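Packing the Car for a Long Drive

I used to load the trunk the night before and regret it by the second rest stop. Last March I drove out to Buvemwood with the cooler at the very bottom, under two duffels and a tent, and ate crackers for lunch. So now I pack backwards! Whatever I need last goes in first, and the lunch stuff sits right by the hatch.

Snacks go in a lidded shoebox behind the passenger seat. I line it with a dish towel (crumbs shake right out) and tuck in 5 zip bags for trash, peels and sticky spoons.
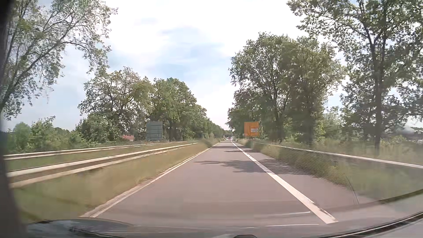 Open road, tree shadows and a nice empty lane ahead.

Sun through the trees drives me nuts, so wipe the inside of the windshield before you leave. I use one damp microfiber cloth and one dry one, and go up and down on the first pass, then side to side. Any streaks that are left show up fast once you're out in the light.

Keep your sunglasses in the door pocket, not in your purse in the back. Ask me how I know! And freeze a couple of water bottles overnight – they keep the sandwiches cold and you can drink them later in the afternoon.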